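Looking After a Car That Mostly Sits

A car that gets driven every day more or less tells you when something is wrong. A car that sits in the garage from October until the roads are clean again doesn't, and most of the trouble people have with a weekend car comes from the sitting. These are the things I do to mine, in the order I do them. None of it needs a lift, and most of it needs nothing you wouldn't already have on a garage shelf.

Wash it before you put it away

Do the wheel wells first. Road salt and wet leaves collect on the lip of the fender, at the bottom corners of the cowl under the windshield, and in the seams of the rocker panels. A garden hose with decent pressure will get most of it. For the cowl, lift the hood and pull the leaves out by hand before you use any water, or you will wash them straight down into the drain and block it.

Dry the car by driving it. Fifteen minutes on a dry road does more than any towel, and it dries the brakes, which a towel can't reach. Then do the door jambs and the trunk channel with an old cotton T-shirt.

Wax is optional if the car is going under cover. I do it anyway, on the horizontal panels only.

Fuel

Fill the tank almost to the top. A full tank leaves less room for damp air, and that matters more on an older car with a steel tank than on a new one with a plastic one. Put the stabilizer in before you fill up, so the gas mixes it for you, and then drive home. It has to get through the lines to do any good. If you pour it in while the car is parked and walk away, the stuff in the fuel rail is still untreated.

Don't mix brands of stabilizer, and don't double the dose. The bottle gives a ratio. Use it.

If you have a small engine in the same garage — a mower, a snow blower — run that one dry. Carburetors that small gum up no matter what you add.

Oil

Change it before storage, not after. Used oil carries acids and moisture, and you don't want those lying on the bearings all winter. This is true even if you've only put 400 miles on it. I used to go by mileage alone and change at 3000, which was fine when I drove the car to work. Now I go by the calendar, once a year, in the fall.

Warm the engine first so the oil drains properly. Replace the drain plug washer every time. They cost next to nothing, and a reused one will weep just enough to leave a spot on the floor that you'll spend the spring worrying about. Write the date on the new filter with a paint marker.

Drain pans: get the wide shallow kind. The tall ones never fit under anything low.

Battery

Two choices here. Leave it in the car on a maintainer, or take it out and keep it on a shelf. I leave mine in. A maintainer is different from a trickle charger, though the boxes at the store don't always make it clear. A trickle charger keeps pushing current whether the battery wants it or not. A maintainer shuts off and comes back on as needed.

I have a Prorna unit that has run for several winters without any fuss. Bolt the ring terminals on permanently and route the lead out through the grille so you can plug in without opening the hood. Keep the lead away from the fan.

If you take the battery out, negative cable off first, and back on last. Make sure you have the radio code before you do it. Older alarm systems can also lock you out, and on some cars the trunk only opens electrically, so if the battery lives in the trunk, leave the lid unlatched with a rag over the striker.

Clean the terminals with baking soda and water on an old toothbrush. Rinse, dry, and put a thin smear of petroleum jelly over the clamps once they are tight.

Tires

Flat spots are the usual worry. With modern radials they mostly go away after a few miles, but old tires on a heavy car can hold them. Pump all four up a few pounds over the door-sticker number, staying under the maximum on the sidewall, and put a note on the steering wheel to let the air back out in spring. I forgot once and thought I had ruined the suspension.

Jack stands are another answer. I stopped using them. On most cars it leaves the suspension hanging at full droop for months, and the bushings don't care for it. If you do lift it, put the stands under the axle or the lower control arms.

Check the date code while you're down there. It's the last four digits of the long number on the sidewall, week and then year. Tread means very little on a car that does so few miles. The rubber goes hard long before it wears out.

Parking brake

Leave it off. Shoes and pads will stick to drums and rotors over a damp winter. Use wheel chocks on both sides of one wheel and leave the car in gear, or in park if it's an automatic. Rubber chocks stay put on painted floors better than plastic ones.

Mice

Everyone has a favorite cure and most of them are useless. Dryer sheets did nothing in my garage except make the car smell like laundry. Peppermint oil works for a week or so and then has to be renewed. What does work is closing the holes. Stuff coarse steel wool in the tailpipe and in the air intake snorkel, and tie a strip of red cloth to each piece with the other end hanging somewhere you can't miss it. Set plain snap traps along the garage wall, where mice like to run, and check them.

Take everything edible out of the cabin. Gum and cough drops count, and so does the granola bar under the seat. Vacuum the crumbs from the seat rails and from any child seat, or take the child seat indoors for the winter. Birdseed and grass seed shouldn't be in the same garage at all.

Set the climate control to recirculate before you switch off for the last time. It closes the flap to the outside on most cars, and the flap is one of the easier ways in.

Damp

A moisture tub on the floor mat is cheap. Stand it in a dishpan so that it can't spill on the carpet, as what collects in the bottom is salty and will wreck anything it touches. Empty it once a month.

Crack the windows by the width of a pencil only if the garage is dry and you've dealt with the mice. Otherwise leave them shut.

Bare concrete gives off more moisture than people expect. Tape a square of clear plastic to the floor overnight and look at it in the morning. If the underside is wet, put down a sheet of heavy plastic and park on it.

Covers

Indoors, use something soft that breathes. A flannel bedsheet sewn to another flannel bedsheet is perfectly good. The fitted one I bought is a Hullesik, the middle weight, and I like it because the mirror pockets are in the right place, but the sheets did the job for years. Never put a plastic tarp directly on paint. It traps water and it rubs.

Outdoors is harder. Any wind at all turns a loose cover into sandpaper. If you have no garage, you may be better off leaving the car bare, keeping it clean and waxed, and driving it when the roads are dry.

Should you start it now and then?

No, unless you're going to drive it properly. Idling for a few minutes in the driveway puts water in the exhaust and fuel in the oil and doesn't heat anything enough to clear either one. If there is a dry afternoon with no salt down, take it out until the oil is fully hot, then put it back. If there isn't, leave it alone.

Waking it up

Pull the steel wool out first. Then check the oil, the coolant and the brake fluid. Look at the floor under the car. Look at the belts and along any wiring you can see for chewing. Let the extra air out of the tires.

Press the brake pedal a few times before you start it. It should be firm and it should stay firm. Start the engine and let it settle, then go slowly up and down the street and use the brakes gently. There will be a scraping noise from the surface rust on the rotors, and it should be gone by the end of the block. If it pulses after a few miles, or pulls to one side, a caliper is sticking and you should turn around.

Replace the wiper blades in spring, not fall. They harden while parked.

Keep a sheet of paper in the glove box with what you did and when. Mine has a column for the date, one for the mileage, and one for whatever I was worried about at the time. The last column is the one I read most.
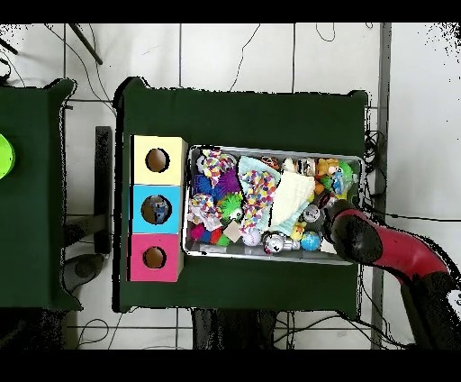
Sherif Helmy: I'd add door seals to this. A little silicone grease wiped on with a rag in the fall keeps them from sticking to the paint, especially on frameless doors. I tore one on my coupe in February and the replacement took weeks to arrive. I also pull the wiper arms up and put a folded cloth under each one, and I do disconnect the battery, since there's no outlet where I park.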